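Gerardo Dal Bello has a kettle on before I've got my coat off. I'd come to talk about tables – he's been making and mending them for 21 years, under the name Iltolura – and I'd expected a big noisy workshop. It's a narrow place behind a row of garages, and it smells of tea and sawdust (mostly tea, if I'm fair).

"People ring me up and say the top is ruined," he tells me. "I go round and it's a cup ring. A cup ring! That's just a table that's had breakfast on it."

He likes pale wood best, and so do I, so we got on straight away. I asked whether light tops weren't a nightmare to keep nice, and he pulled a face at me.

"They're easier. On a dark top you see every crumb. On a light one you wipe it with a cloth and go to bed."

He won't use a thick varnish on anything people eat at. He wants you to feel the grain under your hand, and he made me take my rings off and try it, which I did for much longer than was polite. 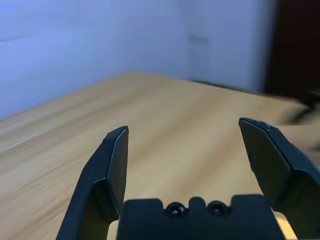

## On sanding, and knowing when to stop

Gerardo learned the job at a firm called Grasso, where he spent his first December doing nothing but sanding. "My arms were like string. The old boss would come past, touch one corner and walk off again. No words at all."

These days he finishes at 400 grit and leaves it there. His friend Ruwan Dewan, who shares the rent and mostly does chairs, goes up to 500 and they've been arguing over it for years.

"Ruwan wants it like glass," Gerardo says. "Who wants to eat soup off glass?"

"Plenty of people," says Ruwan from the other side of the partition.

I asked what I should do with my own kitchen table, a sad thing with a wobble. He told me to check the floor first, then tighten the legs, and only then ring him. I've done the first two and it still rocks, so I'm going back next week with the table in the car – and some biscuits for Ruwan.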